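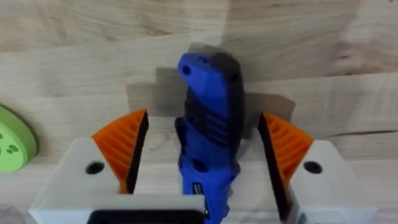 What Is a Rotary Tool?

A rotary tool is a small power tool that fits in one hand. A motor inside the body spins a small part called a bit. Different bits can sand, polish, carve or cut.

Look at the Grip

The blue tool has a black section around its middle. The ridges there help a hand hold on - smooth plastic can slip.

Staying Safe

Rotary tools are for adults and trained older students. Visitors to the Stomton Workshop Gallery must be 7 or older and must wear safety glasses at the benches.

Stomton Workshop Gallery, Learning Department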